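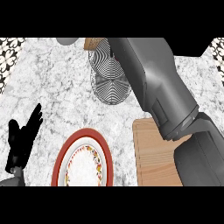 Join the Bridach Supper Table: home cooks wanted for October

We're looking for people who love to cook for others and wouldn't mind doing it once a week in good company. The Supper Table has been running out of the old Muvia bakery building on Joly Street for a few years now, and last season we served 2,965 plates (we still can't quite believe it!), so we could really use some more hands at the stove.

You don't need any training. If you can make a pot of soup your family asks for again, or you bake a decent loaf, or you're just happy peeling carrots and chatting, we'd be glad to have you. Cooks meet every Tuesday at 3 p.m., and we sit down to eat together once the last guests have been served.

What we offer
A $37 grocery allowance for each evening you lead
Your food handler course, paid for
Free parking behind the Prakudum hardware store

To sign up, drop a note in the box by the side door or ask for a form at the front counter. Tell us what you like to cook, and please mention any allergies of your own.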